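Robot rules: how people and robots work safely together

Published August 7, 2020

You have rules at home and at school. Don't run by the pool. Tie your laces before PE. Put your hand up if you want to speak. Robots have rules too, and so do the people who work with them.

Who needs the rules?

A robot does not know what a rule is. It moves when its motors are told to move, and it stops when they are told to stop. So most robot rules are written for people: the ones who design the robot, the ones who build it and the ones who use it.

What is a standard?

A standard is a set of rules that lots of people have agreed to follow. Think of the plugs in your house. They all fit the same sockets, even though different companies made them. That works thanks to a standard.

There are standards for robots as well. They say things like how a robot must stop in an emergency, and what has to be checked before anyone stands next to it. They are long and not much fun to read, so many workshops write a short list of their own to go with them.

The Galiseck list

At the Galiseck workshop in Skullonness, people teach a robot arm called Pinto to pick things up and put them down. Their list is stuck up by the door:

Tie back long hair and take off scarves.
Know where the stop button is before you switch anything on.
Say "moving" out loud before the arm moves.
Keep your hands away from the gripper while the power is on.
Start slowly.
Write down anything that went wrong, even if it was small.

The gripper is the part of a robot that holds things. It is a bit like a finger and thumb. It can pinch, so hands stay out of the way even when the robot is small.

Why start slowly?

A slow arm gives people time to notice a mistake. In Skullonness a new job always begins at 50 per cent of the arm's normal speed or less. If the arm goes the wrong way, someone can stop it before it bumps into anything. It is only allowed to go faster when the slow tries have gone well.

What should a robot practise on?

Good practice is to use things that do not matter much if they get dropped. Glass is a bad choice, and so is anything sharp or hot. Toys are a good choice — they come in lots of shapes, and each shape is held a little differently. A ball can roll away. A block has flat sides. A piece of toy corn is bumpy.

A tray with a raised rim helps too, as things are less likely to roll off it.

Why write it all down?

Robot workers keep a notebook called a log. The log for one project, Kekemero, has 729 entries. Most of them are dull, such as "picked up block, put down block". But if the robot starts dropping things, people can look back and find out when the trouble began. Some 2000 more entries are planned before the project ends.

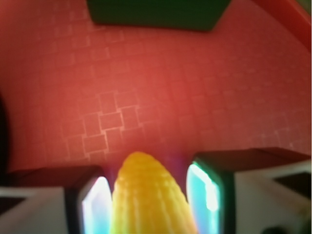
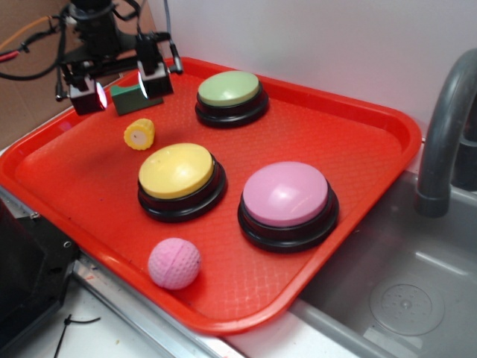
Robot grippers and practice toys, including a piece of yellow toy corn in both pictures.

Try it yourself

Choose a job you do at home, such as laying the table. Write a list of rules so that a robot could do it safely. Swap lists with a friend and see if they can find something you forgot.

Words to know

Gripper: the part of a robot that holds things.
Log: a written record of what happened.
Standard: rules that lots of people have agreed to follow.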